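Miltness Belt Kit for school robot clubs

I run the after-school robot club at Zurkidmont, and the Miltness is the small conveyor we ended up building most of our projects on. We now pass the kit on to other clubs, so I get to write the page for it – lucky me!

You get the belt with its side rails, the motor box with a speed knob, a mounting plate, and a folder of 7 worksheets that Ute Voß wrote for our beginners (they start with turning the belt on and off and get a lot harder from there). The arm isn't included. Ours hangs over the belt, but the worksheets don't care which arm you use, and the first 2 don't need one at all.

My favorite is the fruit sorting job. The students have to pick something off the belt and put it in a bin, and they always want to run the belt flat out on the first try. Go slow! Joscha Teuber's team spent most of August on bananas alone, mostly arguing about where the fingers should close, and I loved every minute of it.

Good to know before you order: the belt wants a solid table, and you'll need more outlets than you think. Label your cables the day you plug them in. I keep saying this and I keep not doing it.

Recommended for groups of up to 19 students, ages 14 and up, with an adult at the stop button. Spare belts come from Wunderlich, and Edeltraud Lammers answers the club mailbox if a part is missing from your box.

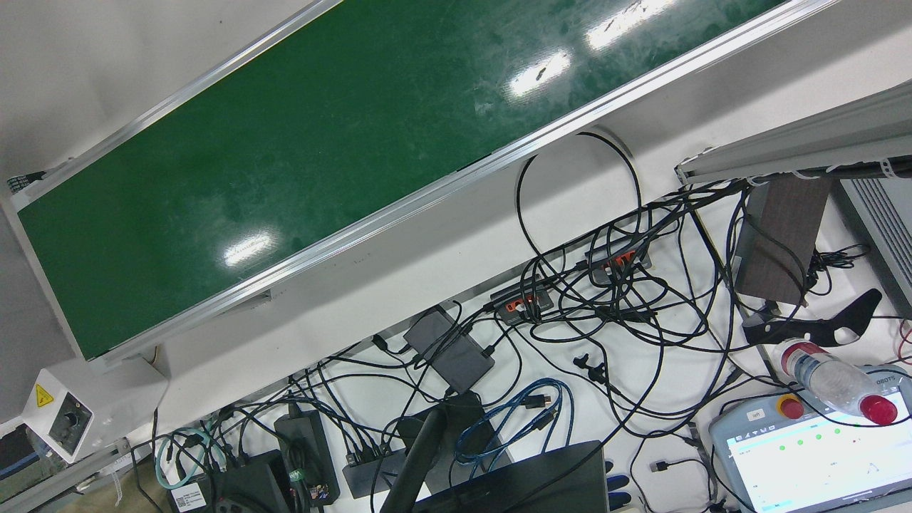
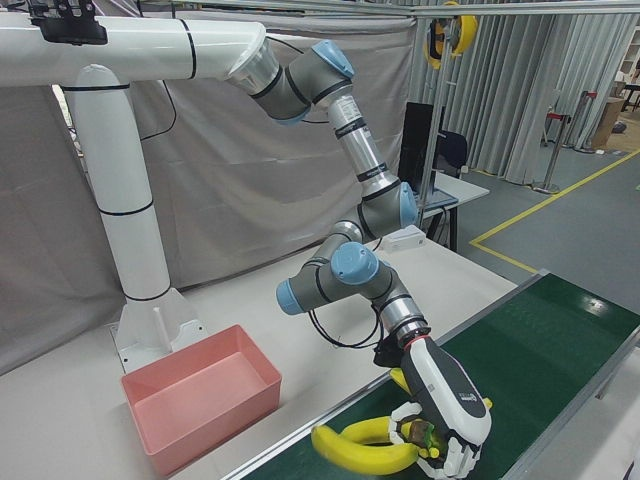 The Miltness on our club table: wiring and speed knob in the first photo, banana pick in the second.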